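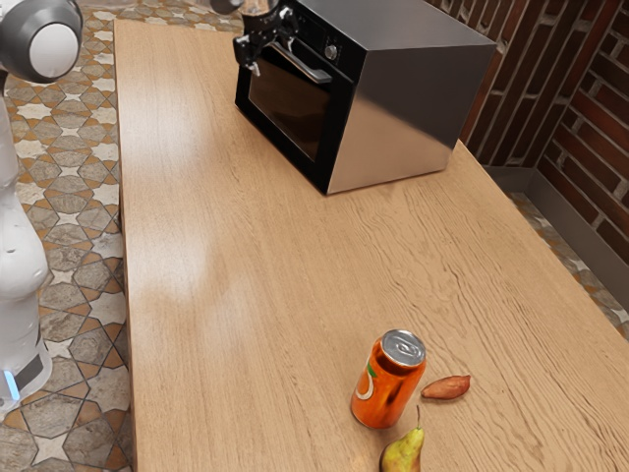
Simulated kitchens cut the real-world practice a household robot needs

A method for training household robots largely in simulated kitchens has been released by Wumbei, the research arm of the appliance software firm Zesteck. It lets a robot learn to open oven and cupboard doors with far fewer demonstrations on physical hardware than the group's earlier system required.

The method, called Pollport, starts with a small set of demonstrations in which a person steers a simulated arm through the task. The software divides each one into short segments, such as reaching for a handle, closing the fingers and pulling. The segments are then adapted to fit new layouts. Position and angle of the appliance are changed, along with the surface of the worktop, the flooring, the wall finish and the lighting. Food and drink items are placed on the counter at random so that the robot learns to disregard them when they have no part in the task.

From eight demonstrations per task, Pollport produced 1000 usable training runs. Attempts in which the simulated gripper slipped off the handle, or the arm struck the counter, were discarded automatically and not used for training.

Wumbei tested the resulting controller on a physical robot in a mock kitchen, over 600 trials. The oven and cupboards there did not match any of the simulated models in size or handle shape. The share of doors opened fully was close to that of a controller trained only on physical demonstrations, which had taken the group several weeks to collect. Results were weaker on doors with recessed grips, where the fingers have little to close around.

The largest single gain came from varying the height and depth of the handle. Changing the colour and texture of the surroundings helped less than expected, although removing it altogether caused a clear drop in performance under strong side lighting. Random counter items had a small effect on door opening and a larger one on a second task, in which the robot had to place a dish on the counter.

Hinge stiffness remains a weak point. The simulator treats each door as having a constant resistance, while many real oven doors are held by a spring and resist most in the first few degrees of travel. In the physical trials the arm sometimes pulled too gently, stopped, and had to start the movement again. The group plans to add a spring model to the next version.

The code has been released together with 198 kitchen layouts, under a licence that permits research use. Rukitico, which makes mobile robot bases, is adapting the method for its own controller software. A version covering drawers and sliding doors is due in November.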